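Mellness tea boxes go to Berhe shelters, 503 of them

Dec 26, 2020

By Geum-ok Myung

BERHE — A small wood shop on the east side closed out the year with its biggest order so far, and it all went out the door before the holiday.

Mellness, which makes tea chests and other small boxes, finished 503 of them for Grustia, the housing charity. One box per household. Drop-off started Wednesday, last vans were back by dark on Thursday.

The boxes come empty. Families fill them from the pantry table at each site — black tea, mint, chamomile, whatever is on hand. Some have other plans for theirs. Buttons. Fishing flies. One boy at the Eria Street site wanted his for rocks, and got it.

"People asked us why not just hand out the tea," said shop owner Dolores Whitcombe. "Well, the tea gets drunk. I wanted something that stays on the counter."

The order came in August. Whitcombe figured on 90 boxes, then the charity called back with a new number and she had to find more hands and alot more lumber. Two retired cabinetmakers came in on weekends. Her nephew did the sanding and, she says, complained the whole time.

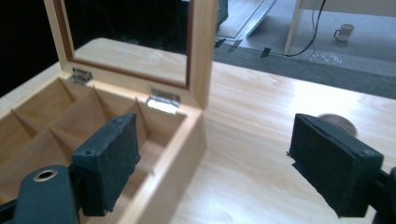 One of the tea boxes with its lid up. Thin dividers split the inside into compartments, and the lid has a glass pane.

Glass was the slow part. The first batch of panes was cut a hair too wide and 35 of them had to be sent back. That cost the shop a week in the fall. Hinges were late too.

Each lid gets opened and closed by hand before the box is wrapped. If it sticks, back to the bench. Whitcombe would not say how many went back.

No price was given for the order. Grustia said it was paid for out of a gift from a donor who did not want to be named, and that the shop knocked something off the bill.

Reaction at the sites was mostly good. At Eria Street a few residents said they would of liked a latch, with toddlers around. Whitcombe said she heard that and may add one if there is a second run.

Will there be? Too early, says the charity. Its board does not meet again until the new year.

The shop is closed through the holiday week. A handful of boxes with small marks in the wood will be sold at the front counter when it reopens, cash or check, first come first served — no holds, no phone orders.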